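The argument over reusable cups is usually conducted in the wrong unit. People ask how many uses a cup needs before it beats the disposable it replaces, someone produces a number, and the rest of the discussion is about whether the number is fair. I have sat through a good deal of this in the past year, first as a buyer for a small chain of lunch counters and later as an outside reviewer for a town cup scheme. My view is that the break-even count is a minor input. The quantity that decides whether a scheme works is the return rate, and the return rate is mostly a property of the drop-off network and the wash schedule. The cup has very little to do with it.

## What the break-even figure leaves out

A break-even count is a ratio. The numerator is the burden of making and eventually disposing of one reusable cup. The denominator is the burden of one disposable, minus the burden of one wash. If the wash is inefficient, the denominator shrinks and the count rises quickly. If the wash is efficient, the count settles at a modest level and stays there across a fairly wide range of assumptions.

The trouble begins when this figure is compared with the rated life of the cup. A plain polypropylene tumbler may be rated by its supplier for several hundred commercial wash cycles. The break-even count is far below that, so the conclusion is drawn that the cup pays for itself many times over. The comparison holds only if cups leave circulation by wearing out. In open schemes they leave by going home in someone's bag.

For a pool with a constant return rate, the expected number of uses per cup is one divided by the loss rate. At a 90 percent return rate the average cup is used 10 times. At 75 percent it is used 4 times. The rated life does not appear in either calculation, and doubling it changes almost nothing. A cup that could survive for years is retired after a couple of weeks by a kitchen cabinet in the next town.

This arithmetic is elementary, and I would not spend a paragraph on it if it were not missing from so many proposals. Urnatero, the scheme I reviewed, had a procurement document that gave wall thickness, stacking height, drying angle and rim radius in detail. Return rate had one line, with the word "high" in it.

## Where the attention goes

There is a reason for the imbalance. A cup can be specified, sampled, dropped and photographed. It arrives in a box and can be passed around a meeting. A return network is a set of agreements with store managers about floor space.

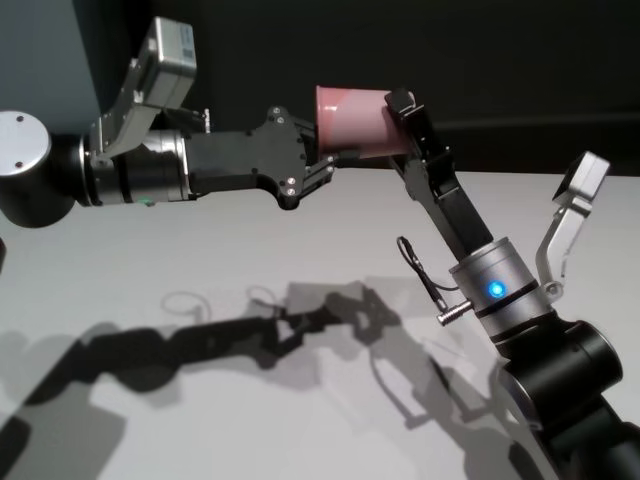 Grundine, which supplied the first batch for Urnatero, sent three rounds of samples before anyone had asked where the return bins would stand. I do not fault the supplier. It was asked for samples and sent them. Piyumi Majumder, who ran operations for the scheme, told me that the color had taken up two meetings and bin placement had taken up half of one. The color matters slightly. A cup that is easy to recognize is less likely to be thrown in the trash by a busser who has not been told about it. Past that, preference takes over.

Material gets a similar treatment. Steel is durable and costly, and it is attractive enough that people keep it. Glass is heavy and breaks. Plastic is light, cheap and a little embarrassing to the kind of person who starts a reuse scheme, so there is a steady pressure to replace it with something that looks more serious. In an open network with a mediocre return rate, that pressure should be resisted. Every lost cup is a write-off, and the burden of making it is divided by a small number of uses. A heavier cup raises the numerator and leaves the number of uses where it was, or lowers it if the cup is nice enough to take home.

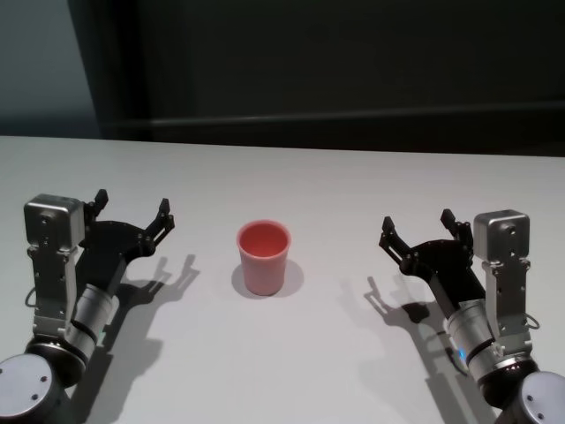
*Tapered tumbler, wider at the rim than at the base.*

The taper is one design feature I will defend at length. Straight-sided cups bind when nested warm, and a bound stack has to be separated by hand. This costs labor, and it also leads staff to bang the stack on the edge of the sink, which is where many rim cracks come from. A modest taper with an internal stacking shoulder avoids both problems. The shoulder should hold the cups far enough apart for air to move between them. Cups that are nested damp and sealed in a crate overnight will smell by morning, and one bad-smelling cup does more harm to participation than any number of posters can repair.

## The pool is larger than it looks

The second common error concerns pool size. Planners take daily drinks sold, add a margin and order that many cups. A cup in circulation is in one of several states: clean on a shelf, in a customer's hand, in a bin, in transit, in the wash or drying. The required pool is daily demand multiplied by the full cycle time in days, with a buffer on top. If bins are emptied every other day and the wash site is across the river, the cycle is easily four days long.

Urnatero ordered 2,000 cups. On the first count in June, 1,840 could be traced to a shelf, a crate or a bin. This was reported as a success, and I would have reported it the same way if I had only been given those two numbers. The count was taken shortly after launch, when most cups had been issued no more than twice. A small loss per trip compounds. The figure that should have been reported was losses divided by issues, and issues had not been logged at two of the counters.

The counters, meanwhile, ran out of clean cups before lunch ended. The obvious remedy was to buy more, and more were bought. A shorter cycle would have had the same effect on availability at lower cost. Emptying the bins daily would have cut the time cups spent sitting in them, and it would also have kept the bins from overflowing. An overflowing bin is a direct cause of loss, as the customer who finds one full does not walk to the next.

## Deposits

I came to this work skeptical of deposits and have changed my position. My objection was friction at the register, and the friction is real. It adds seconds per transaction, it complicates refunds, and staff dislike it. Dineo Buthelezi, who manages a counter for Momier, kept a written list of every deposit dispute over one season and let me read it. Most entries concerned cups bought at one store and returned at another, where the second register had no procedure for paying out. That is a defect in the accounting between stores, and it can be repaired. I had been treating it as a defect in the idea.

Without a deposit, the return rate depends on goodwill and proximity. Goodwill is high in the first month. Proximity does not decay, so it is the better investment, but it cannot be bought everywhere. Riverside benches, bus stops and parking lots are all places where a drink is finished, and a scheme of modest size cannot put a bin at each one. The deposit covers the distance between the last sip and the nearest bin. It should be set high enough to be worth that walk and low enough that a customer does not refuse the cup. I do not know a method for finding this value other than trying one and adjusting it.

App-based tracking, in which the customer is charged only if the cup is late, is sometimes offered as a deposit without the friction. It moves the friction to enrollment. At a lunch counter with a line out the door, a person who has not enrolled will be handed a disposable.

## Closed sites first

The strongest case for reusable cups is also the least exciting one. In a cafeteria, a hospital dining room or a fenced event, the cup cannot travel far, the bins are on the only way out, and the dishwasher is in the building. Return rates there can be high enough that cups do start to wear out, and only then does rated life become a useful number. A heavier and better cup is worth paying for in these places.

Acuña, the next town upriver, is considering a citywide launch on the model of Urnatero. I have advised it to begin with the school cafeterias and the indoor market, run both through one wash site, and log every issue and every return from the first day. If the return rate in the market holds through a full season, including the tourist weeks, the boundary can be moved outward by a street or two. If it does not hold, the market will show why at a fraction of the cost.

I have also asked for a change to the reporting template. The line for cups purchased should come off the front page, along with the line for disposables avoided, which is an estimate derived from it. The front page should carry average uses per cup, cycle time in days, and wash energy per cup as metered at the machine. The first draft came back with all three added and both of the old lines still at the top. A second draft is due before the bin contracts are signed.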